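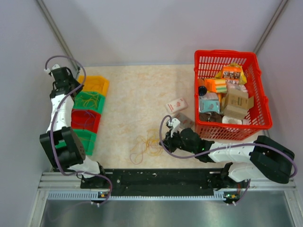
Sinside, Issue 10, page 2

THE GALLERY: SMALL THINGS IN TUBS
Words by Josefina Jara. Posted 22/01/2023

Welcome back to the gallery, where we look at other people's sorting and feel better or worse about our own. The last issue was given over to buttons and caused more correspondence than we were ready for. We've gone for something calmer this time. Rubber bands have few enthusiasts and, as far as I can tell, no factions.

I was wrong about the factions. More on those below.

Yellow bin, green bin, red bin, green bin again. I like a row of bins. I like it even more when somebody has plainly run out of colours and carried on regardless. The bands come in yellow, orange and purple, which gives you a grand total of one colour that has a bin to match, and I would defend to the last the right of any sorter to leave it that way.

The heap on the tabletop is the part I keep going back to. Every sorting job has a heap. You may call it the pending pile, or "the ones I'm just about to do", and it will have a look of great patience about it. This one has a good pale table to sit on, with a bit of orange marbling, and it shows up nicely. Bands on a patterned tablecloth are a misery. I've tried it. You spend half the evening trying to pick up a printed daisy stem.

Note also the red mesh basket, standing well over on the other side from the bins. I am a great believer in a basket with holes in it. It can't hold a paper clip, it can't hold a drawing pin, and so it is spared the fate of every other container in my house.

And a little white and pink box, lying on the table beside another. I have no opinion on the box. Hipólito has several, and has been asked to put them in an email.

THE FACTIONS

When we mentioned in November that bands were coming up, we asked how you keep yours. Replies came to the usual address (Sinside, PO Box 1046, Nadon) and fell into camps so quickly that I had to clear the dining table and give each camp a corner.

By colour. The largest group, and the one with the neatest handwriting. Colour sorters admit freely that the colour of a rubber band makes no difference to what it does. They don't care. They open the drawer and it looks lovely, and then they shut it again. One reader keeps her purple ones back for best and couldn't tell me what best would be. A christening, possibly.

By size. The serious people. They use terms like "sixteens" and "thirty-twos" in front of visitors. I have enormous respect for this camp and would not want to be stuck in a lift with it.

By age. New bands in one tub, old ones in another, and a third for bands you've stretched between finger and thumb and had doubts about. It sounds sensible until you realise how much of the doubtful tub has been in there since the last house move. Throw them away. They go sticky, then they go stiff, and eventually they bond with the tub and you have to throw that away as well.

The ball. You know who you are. I'm told that a ball saves space, and I can see that it does, in much the same way as setting your tea towels in concrete. The band you want is always two layers down.

The doorknob. Hipólito Espinoza, my co-editor, is a doorknob man. The post comes, the band comes off the post, the band goes over the knob. He says he has never in his life been short of one. He has also never in his life got through the kitchen door in one go, and there's a groove in the brass.

ON TANGLES

Several of you asked how to get a tangle apart, and I wish I had something cleverer to offer. Put it down on a flat surface. Spread it out with your palm. Lift one band from the top, give it a shake, and see what comes along for the ride. Pulling makes it worse, and flinging the whole lot at the wall is satisfying for less time than you'd hope.

A spoonful of talc in a paper bag will loosen bands that have started to cling. Shake, tip out, and do it outdoors if you own anything navy. Cornflour works too, though our kitchen tester reports that the cat took an interest.

I tip mine out under the good lamp after supper. There's a fair bit of pleasure in it once you stop expecting to finish. The radio goes on, the heap goes down, and at ten o'clock someone walks in and asks whether you've seen a rubber band anywhere.

ON BINS

Open ones. I used to be a lids person and I've come round. A lid is one more thing to lose, and a band tub with a lid on gets things stood on top of it, and from then on it's a plinth. An open bin at the edge of the table gets used. Plastic is fine, the brighter the better, and if you have two the same colour then put something between them so you can say "the far green" and be understood. Ours at the office are old Hodik ice cream tubs, all raspberry ripple, so we say "no, the other one" a great deal.

Don't label them. I know this will upset people. Label a tub PURPLE and within a week there'll be an orange one in it, staring at you. Leave the tub blank and you have merely got some bands in a tub, which is a position you can hold against anyone.

FROM THE POSTBAG

"My late uncle kept his on his wrist, up to the elbow by the end of the working week. We buried him without them and I've wondered since if that was right."

"You said in the button issue that nobody needs more than one tin. I have enclosed a drawing of my tins."

"Are hair bobbles eligible?" No. There was a vote, it was two to nil, and I won't have it reopened.

"I sorted mine by colour after reading your appeal and my husband put them all back in the one jar because he thought I'd spilled them." We have sent this reader a free copy and a bin.

"What are the orange ones for?" Everything. Orange has always been the workhorse. In our house they do the freezer bags, the seed packets, the broken sieve and the back gate.

SENDING IN YOUR OWN

We want your heaps for the gallery. Bands, pegs, corks, washers, the bits of ribbon you've been saving for reasons you can no longer reconstruct. Please send them mid-sort if you can bear to. Finished drawers are all very well but they look like catalogues, and we had so many of those for the button issue that Hipólito went off and tidied his desk, which put us a fortnight behind.

A line or two with each, saying how you sort and who in the household disagrees. First names are fine. Prints can be returned if you enclose an envelope, and please, I ask this every time, do not hold the bundle together with a bulldog clip. It leaves a dent in the corner. Use a rubber band.

Next issue: corks, provided Josefina can find the bag.
Turn to page 3 for corrections to the button issue (continued).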